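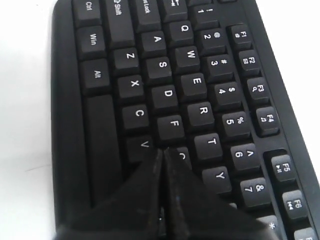 Teaching Zelar to type (sort of)
1/15/18

So the keyboard phase has begun! Regular readers will remember that back in November I was still driving the arm about by hand and getting nothing but blocks and cups into the training set. Hui-mei Tsang told me flat out that Zelar would never learn anything fiddly from cups, and she was right, as usual.

An episode goes like this. I park the gripper over bare table, start the recorder, bring the fingers across to whichever key the script asks for, press, lift, and go back out. Then I do it again with the keyboard turned a bit. I'm on 577 episodes and the target is 3,000, so please send biscuits.

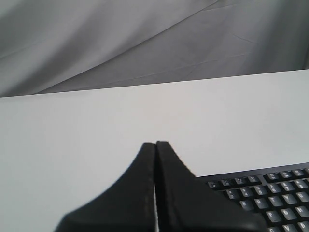 Fingers closed or nearly, keyboard off to the right.

I've been keeping the gripper shut for all of the pressing. I did try it slightly open (my idea, a bad one) and kept getting two letters at once. Those episodes are in a folder called Sin and they can stay there until I decide whether mistakes are worth learning from. Kwok-wai Yuen reckons they are, as long as they're labelled. I reckon he should come round and label them then.

The other thing I've got stricter about is where the keyboard sits. My first batch had it in nearly the same spot every time, and the model simply learnt the spot. I'd nudge the keyboard a thumb's width and Zelar would press the wrong key with total confidence! Now I shift or turn it before every take, and every so often I put it back dead straight.

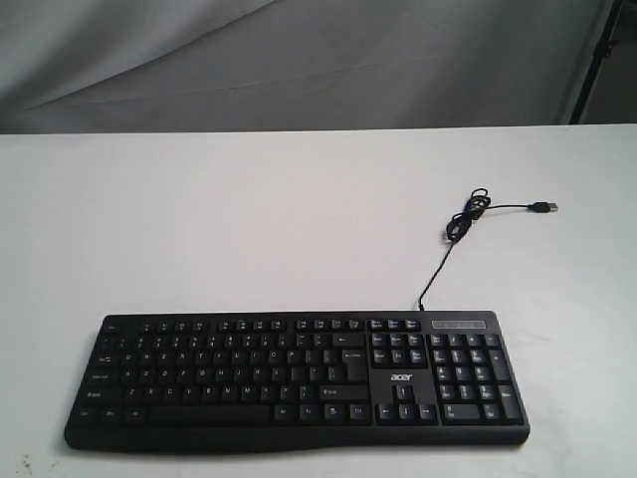 The Acer, square on, with its cable in a heap.

Evenings are for checking. I play everything back at double speed in Jiltano, which is clunky but lets me bin an episode with one key, and I've only binned the wrong one 3 times. Anything where I dithered over the number row goes, and so does anything where I bumped the casing on the way in. 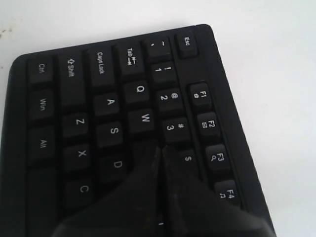
Do you need a real arm to collect this sort of data?
You can get a fair way in simulation, but I found key presses much easier to get right on real hardware, so I'd borrow an arm for a weekend if you can.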